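Service Robotics in Practice
Week 9 handout: Reviewing a simulated kitchen package before purchase
Seminar date: Monday, November 27, 2023
Weighting of the related assignment: 40 marks

1. Purpose of this handout

This week we look at a commercial product from the buyer's side. The product is the Ketar Counter Kit, a simulation package sold by Arkura to colleges, small integrators and appliance makers. It lets a customer rehearse tabletop manipulation in a rendered kitchen before any hardware is ordered. The faculty has a trial licence until the end of term and is deciding whether to renew it. Your review assignment feeds into that decision, so write it as you would for an employer who has to sign the cheque.

Read sections 2 to 5 before the seminar. Section 6 is for the lab hour. Section 7 sets out the assignment.

2. What is on offer

Arkura sells the kit in two tiers. The base tier contains one kitchen layout, a single arm model with a two-finger gripper, a library of household objects and a set of short tasks. The extended tier adds more layouts and a tool for importing your own objects. Our trial covers the base tier only.

The object library in our version has 70 items. Most are groceries and small kitchenware: tins, jars, bottles, produce, pots, baskets. Each item has a visible mesh, a simplified collision shape, a mass and a friction value. The first two can be inspected in the editor. The mass and friction values can be read but not changed in the base tier, and this is the limitation students have complained about most. If your review concludes that the restriction matters, say which task it affects and how.

The tasks are written as short instructions of the "move this to there" type. Each has a start layout, a target condition and a time limit. The time limit can be switched off. The target condition is a geometric test, usually whether the object's centre lies inside a region. It does not check whether the object is upright unless the task file says so. Keep that in mind when you read the success figures.

3. The counter layout

Our sessions have used the layout called Vikudholm. It is a white countertop with appliances along the back and groceries spread across the working area. The supplier recommends it as a starting point, since there is a fair amount of clear space between the objects and the arm can approach from several directions.

A small can standing by itself is the easiest sort of target. The fingers can close around it without touching a neighbour, and a small error in the approach does little harm. A jar next to a wide tin is harder, as one finger has to go into the gap between them. Produce lying on its side is harder again, because the width you need to grip depends on which way it is pointing.

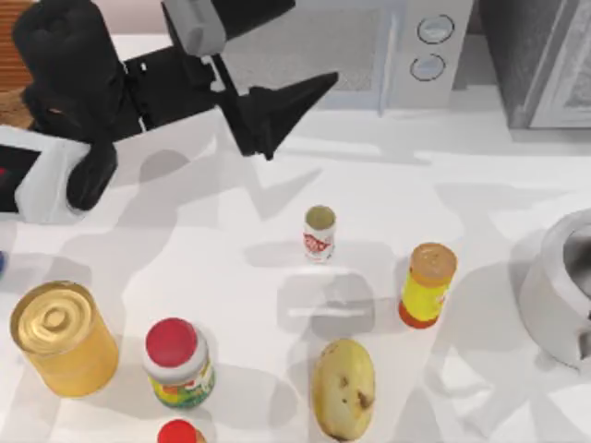

When you plan a grasp, work from the object's pose and the gripper opening first, then check the path. Students often do this the other way around. They draw a tidy path to a point above the object and find at the end that the wrist is turned the wrong way, or that the housing behind the fingers will hit something taller standing nearby. The kit's planner treats the fingers and the wrist housing as separate collision bodies. A path that is clear for the fingertips can still be rejected on account of the housing.

The planner reports a rejection as a code with no plain description. The codes are listed in the back of the Ketar manual. Code 58 is the one you will see most often. It means that the final pose is reachable but that the arm would intersect a fixed body on the way there. Changing the approach angle normally clears it. Code 2 means that the final pose itself cannot be reached, and no change of path will help. Move the base or choose another grasp.

4. Points to examine in a review

The following headings are the ones we expect to see in your report. You may add others.

Object geometry. Compare the visible mesh with the collision shape for several items. A cylinder is usually handled well. An uneven round item, such as a potato, may be given a collision shape that is smoother than it looks, and the gripper will then appear to close slightly inside or outside the surface. Hollow items need particular attention. In some packages a pot or basket is treated as a solid block, so that nothing can be placed in it. Test this directly.

Contact. Push a tin slowly from one side, near its top, and watch whether it slides, tips or jitters. Repeat near the base. A real tin pushed high up is more likely to tip. If the simulated one behaves the same at both heights, the friction or mass distribution is probably too crude for your purpose. Record the speed of the push as well as the height.

Lighting and shadow. Rendered shadows matter if the customer intends to train or test a vision system. Check that shadow direction is consistent across the counter and that the arm casts a shadow as well as the objects. Shiny metal and white surfaces are good test material. A white counter with white appliances on it is a demanding background for edge detection, and you should report whether your detector was tuned on it.

Viewpoint. The kit provides several camera positions. A downward view of the counter gives good separation between objects but hides the front of the appliances behind it to some degree. Objects near the border of the view may be only partly visible. A package that scores well only when every object is fully in view will disappoint a customer whose kitchen is less obliging.

Repeatability. Run the same task from the same start layout and compare the final poses. Small differences are normal in a physics engine with contact. Large ones need an explanation from the supplier.

Documentation. Note anything you had to work out by trial and error that ought to have been written down. Quote the manual page where the information should have been.

5. Comparison with the Esquivel bench

The faculty also owns an Esquivel teaching bench, which has a real arm, a real counter and a box of real groceries. Most of you used it in second year. It will be kept whatever happens with the Ketar licence, so the review should treat the two as complementary and should say where each is the better tool.

The bench is slow to reset. Somebody has to put every item back on its mark between runs, and a dropped jar ends the session. The simulated kitchen resets with one command. On the other hand, the bench gives honest contact behaviour at no extra effort, and its sensors have real noise. Adding believable noise to the Ketar cameras is possible but takes a separate configuration file, and the defaults are set to none.

Cost is another difference. The licence is charged per seat per year, while the bench has been paid for and needs only servicing. Do not try to estimate the servicing cost. Use the sheet in the course folder.

A common error in last year's reports was to compare a success rate from the simulator with one from the bench as though the tasks were the same. They were not. The bench task required the item to be released and left standing. The simulator task, as noted in section 2, tested only the position. Rewrite the condition before you compare, or state plainly that you have not done so.

6. Lab hour

Work in pairs. One person runs the session and the other keeps the log. Change over halfway through.

Load the Vikudholm layout and open the contact display. Select the large tin with the concentric rings on its lid. Bring the gripper in from the side at low speed, stop at first contact, and save the state. This saved state is your reference for the rest of the hour, and every later run should begin from it. 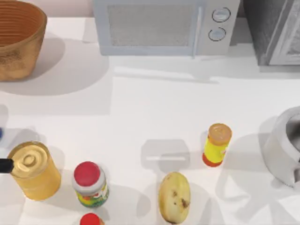
Rendered view: Ketar Counter Kit, Vikudholm layout. Source: course simulation files.

From the reference state, carry out a short push and log the final position and orientation of the tin. Then return to the reference state and attempt a grasp. With a wide cylinder you should first compare its diameter with the maximum opening of the fingers, which is given in the arm data sheet. If the tin is too wide to be gripped across the body, consider whether the rim offers anything to hold. If you decide that it can only be pushed, write that down as your finding. It is a legitimate result and affects which tasks the customer can use.

Next, choose one item with a lid or cap and one without, and repeat the grasp test on each. The kit models a jar and its lid as one rigid body, so unscrewing is not available. Do not spend time looking for it.

Finally, switch to a second camera and check that the items you handled are still identified correctly by the labelling tool. Note any item that loses its label when it is partly outside the view.

Log format: run number, start state, item, action, push height or grasp pose, speed, planner code if any, final pose, remarks. Use one line per run. Failed runs stay in the log. Save it as plain text, as the spreadsheet template from last term changes the orientation columns to dates.

7. Assignment

Write a product review of the Ketar Counter Kit, base tier, for a reader who manages a small automation group and has a limited budget. The reader understands robot arms in general but has not used this package. Cover the headings in section 4, include the comparison in section 5, and finish with a recommendation to renew, renew with conditions, or let the licence lapse. Conditions must be specific enough for Arkura to act on.

Attach your log from the lab hour and at least one rendered view that supports a point in your argument. Label the view with the layout name and camera position. Do not use the supplier's promotional stills.

Reports are submitted through the course page. The licence server is shut down overnight for maintenance, so save your state files locally before you leave the lab.

Reading for next week: Ketar manual, the chapter on importing objects, and the bench servicing sheet.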